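柜子里的鞋

一

帕尔瓦蒂·洛博搬到迪尔嫩街236号的那年，已经七十三岁了。楼下原先是谢蒂裁缝铺，老谢蒂回乡下养蜂去以后，铺面改给街坊们当活动室用，后面那间小屋就归了她，说好让她每个礼拜给孩子们讲几回故事。她讲故事有个毛病，就是爱绕远路，本来说的是一只狐狸过河，说着说着就说到河边那户人家腌的芒果，再说到那户人家的女婿怎么怕老丈人，等绕回来的时候，狐狸早就该在对岸睡着了。孩子们倒不嫌她，他们家里的大人说话都太短了，短得像开关灯。

那间小屋不大，一面墙上贴着深灰色的软垫，不知道是哪一任租客弄的，冬天靠上去倒很舒服。她又叫人挂上了黑布帘子，从靠近天花板的地方一直垂下来，松松地打着褶，她说讲故事没有帘子，就好比煮茶没有盖子，香气全跑了。帘子上别了几个泡沫字母，是给小一点的孩子认字用的，小写的s镶着橘红的边，小写的t黄里透绿，像刚长出来的豆芽。

常来帮忙的是隔壁的小满，十二岁，个子蹿得快，性子却慢，擦个桌子能擦到天黑。那天下午她来得早，帕尔瓦蒂还在楼上找老花镜，她就自己先进去，把灯打开，把柜门也打开，想看看里头有什么该收拾的。

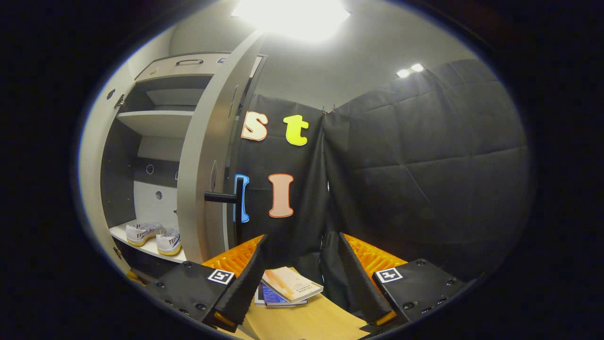
小满在柜子前面蹲了好一会儿。她认得飞跃鞋，她爸爸也有过一双，白鞋面，蓝的红的两色条纹，鞋底是那种牛皮糖一样的黄。爸爸去赛拉赫跑船以前，每天早上都穿着它送她上学，走路的时候脚跟先着地，嗒、嗒、嗒，她隔着一条街也听得出来。后来那双鞋跟着他一起上船了，家里的鞋架就空了一格，妈妈拿来放洋葱。

“奶奶，”她朝楼上喊，“这是谁的鞋呀？”

楼上窸窸窣窣响了一阵，大概是老花镜找到了，又大概是找到了别的什么，因为帕尔瓦蒂下来的时候手里捧着一罐饼干，老花镜还是没戴。

“哪双鞋？哦，那双。”她把饼干罐往桌上一搁，慢慢坐下来，这一坐小满就知道，今天的柜子是收拾不成了。

二

“说起这双鞋啊，得从我坐的那趟火车说起。”帕尔瓦蒂说。

小满拿了一块饼干，把椅子往前拖了拖。

那趟火车是往赛拉赫去的，帕尔瓦蒂那时候刚过五十，头发还黑着一半，去港口看她的妹妹。车上挤得很，她对面坐着一个小伙子，怀里抱着个纸盒子，抱得那么紧，她起先以为里面是只猫，后来又以为是蛋糕，一路上她给他剥橘子，他都腾不出手来接，只好张着嘴让她往里塞，像喂一只大鸟。（说到这儿帕尔瓦蒂停下来讲了讲橘子，那一年的橘子好，皮薄，放到现在是买不着的。）到了半路，小伙子才不好意思地告诉她，盒子里是一双鞋，是他头一个月的工钱买的，他要穿着它去港口的翁迪维克斯公司考水手，又怕路上踩脏了，就先抱着。

“那他脚上穿什么？”小满问。

“问得好呀！穿的是他妈妈的拖鞋，后跟还短了一截。”

小满笑起来，饼干渣掉了一裙子。

“后来下车了，人一挤，我们就散了。我连他姓什么都没问，光顾着说橘子了。可你看，从那以后我就爱看人家脚上的鞋，走到哪儿看到哪儿，看见白的就想，不知道那孩子考上了没有。”她伸手到罐子里去摸饼干，摸了半天才摸到一块完整的，“前些日子，我在街口的铺子里看见这么一双，就买下来了。老板问我给谁买，我说给孙子，他问多大脚，我说不知道，他就拿那种眼神看我。”

“您没有孙子。”

“我没有，可是鞋总会有人穿的嘛。放在柜子里，谁下雨天踩了水坑，谁鞋底开了口，就拿去换上。讲故事的时候脚不能凉着，脚一凉，耳朵就关上了，这是我妹妹说的，她一辈子没说过几句有道理的话，这句算一句。”

小满没有接话。她在想爸爸上船那天也抱了个什么盒子没有。她那时候太小，只记得码头上风大，妈妈的围巾老往她脸上扑，等她把围巾扒开，船已经离岸好远了。她想问帕尔瓦蒂，那个小伙子要是考上了，现在该有多大年纪，可是又觉得这么算也算不到爸爸头上去，年岁对不上，爸爸那会儿还在念小学呢。

“我爸爸也有一双，”她最后说。

“我知道，”帕尔瓦蒂说，“你刚才蹲着的样子，我在楼梯上就看见啦。”

她们把饼干吃了大半罐。柜子最上面那个抽屉，小满拉开看了看，又推了回去；搁板也抹了一遍，抹得很慢，帕尔瓦蒂在旁边又讲起了裁缝老谢蒂，说他有一回把客人的两条裤腿缝在了一起，客人竟然穿着它蹦回了家，这个故事她每回讲都不一样，上一回蹦回家的还是个和尚。帘子后来也顺手理了，小满站在凳子上，帕尔瓦蒂在底下指挥，说左边高了，又说右边高了，最后说还是原来的好。粉红色的B立在黑架子上，不归帘子管，它是专门给一个名字里有B的小男孩准备的，那孩子不看见自己的字母就不肯坐下。

黄色的小绒毛玩偶摆在桌上，是最小的几个孩子的听众。他们总担心故事讲得太精彩，玩偶会害怕，所以每逢狼出场，一定要有人用手捂着它。 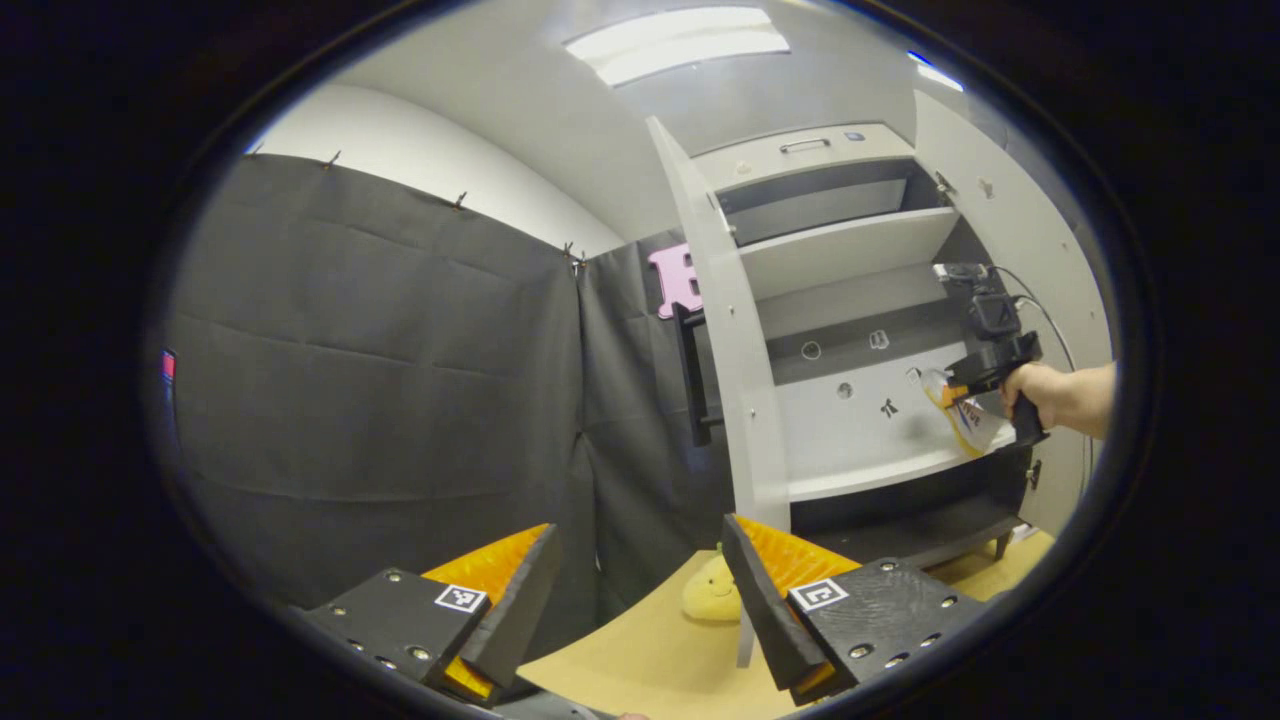
三

孩子们是吃过晚饭以后来的，闹哄哄一屋子。外头下了点雨，有个叫阿森的男孩果然踩了水坑，两只脚湿得能拧出水来，站在门口不敢进，怕挨说。

帕尔瓦蒂朝小满看了一眼，小满就去柜子里把那双白鞋拿了出来。鞋对阿森来说大了不少，他穿上走了几步，脚后跟一抬鞋就往下掉，他只好拖着走，嗒、嗒、嗒，从门口一直走到帘子跟前。孩子们都笑，阿森也笑，干脆又多走了一个来回。

小满坐在软垫墙底下，抱着膝盖听。她听了一会儿，把脸转过去对着墙，过了一会儿又转回来。帕尔瓦蒂什么也没说，只把饼干罐从一个孩子手里传给另一个孩子，一路传到她那儿，罐子里还剩最后一块，谁也没拿。

“今天讲什么呀？”有人问。

“今天讲火车，”帕尔瓦蒂说，“火车上有个小伙子，抱着一个盒子。”

“盒子里是什么？”

“别急，先得说说那年的橘子。”

底下一片哀叹，可是都坐好了，连阿森也坐好了，两只大鞋直直地伸在前面。故事讲到一半的时候，小满忽然举起手来，说那个小伙子考上了，后来跑了很多地方的船，每到一个港口，就往家里寄一张明信片，有时候寄得慢，可是都会寄到的。

帕尔瓦蒂想了想，说对，她差点把这一段给漏了。

“那他写些什么呢？”捂着玩偶的小姑娘问，手还没松开，虽然这个故事里一只狼也没有。

小满低头看着自己的裙子，把上面的饼干渣一粒一粒拣到手心里。“他写，”她说，“他写海上风大，叫大家多穿一点，还问家里的洋葱吃完了没有。”

散场的时候雨停了。阿森的鞋袜晾在走廊里还没干，帕尔瓦蒂就叫他把那双白的先穿回去，改天再送来，要是忘了也不要紧，她反正还要去街口买针线。小满送他到拐角，回来的路上走得很慢，脚跟先着地。她妈妈在门口等着，手里端着一碗剥好的橘子，问她怎么这么晚，她说奶奶的故事又绕远了。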